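Does a Chore Chart Change Who Cleans? A Look at Shared Student Housing

Final report, Household and Society seminar
Leandro Esteban and Zanele Ntuli

1. Why we picked this

Every advice page for new renters says the same thing: make a chore chart, put it on the fridge, and the fighting will stop. We could not find much to back this up. The housing office handout says charts "promote fairness" and gives no source. The Skukance app, which is a chore chart on your phone, says on its sign-up page that homes using it are happier. Happier than what, it does not say.

Our question was plain. Over one term, do people in homes with a chart split the cleaning more evenly than people in homes without one?

2. What we did

We asked for homes through the Akbulut Hall mailing list and got 20, all with three or more people sharing a kitchen. Half got a paper chart from us and half were told to carry on as usual. Everyone kept a log of what they cleaned and how long it took. There were 73 people at the start. By the end of February we had 1,847 log entries, which sounds like a lot until you read them. Many say only "kitchen, 10 min." One person logged "thinking about the bathroom" and we left that out.

Christos Balaskas helped us sort entries into five groups: floors, dishes, bathroom, trash and other. "Other" grew much too large. Wiping the stove ended up there and so did arguing with the landlord over mold. If we did this again we would write the groups after reading the first week of logs. 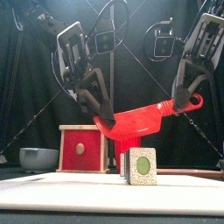

Floors turned out to be the job people disagreed over most. Dishes have an owner, more or less, because somebody ate off the plate. Crumbs do not. In the chart homes, floors were assigned to a named person each week, and those people did sweep more often than before. But in several homes the same person also kept sweeping during everyone else's weeks, and the chart hid this. On paper the job was shared.

3. What we found

The chart homes did look more even for the first month. After that the gap between the two groups shrank until we would not want to bet on it. Four of the charts were no longer being filled in by midterms. One had been covered by a pizza menu.

The bigger split was between homes where people had known each other before moving in and homes where they had not. Friends logged less cleaning overall and complained less about it. We did not set out to test this and we did not sort the homes with it in mind, so please don't read it as a result. It is the thing we would look at next.

We also asked each person what share of the work they did. In almost every home the answers added up to well over 100 percent. This has been noticed in studies of married couples for a long time and we were not surprised to see it among roommates. It does make us doubt the logs. A person who believes they do most of the work may be more careful about writing it down.

4. Problems

The logs were self-reported. We had no way to check them and did not try. People knew we were studying cleaning, and Zanele was told more than once that a home had been "cleaned for the study."

We also chose the homes badly. Anyone who answers an email about chores probably has an opinion on chores. The three homes on Demer Street were all friends with Leandro, and he should not have been the one collecting their logs.

Demetrio Barrios, who read our draft, thought a term was too short and that we should have run it through a full lease. He may be right. He also thought we were too hard on the app. We went back to its sign-up page after that and still could not find a number.

5. Where this leaves us

A chart may help a home get started, mostly by making people talk about cleaning once, early on, with everybody in the room. You could get the same thing from a conversation and save the paper. We can't say charts do harm. We can't say they do much good either, and the handout should stop claiming it until somebody has a better study than ours.

The blank log sheet and the list of groups are in the appendix. Individual logs are not included, as we promised the homes we would keep them private.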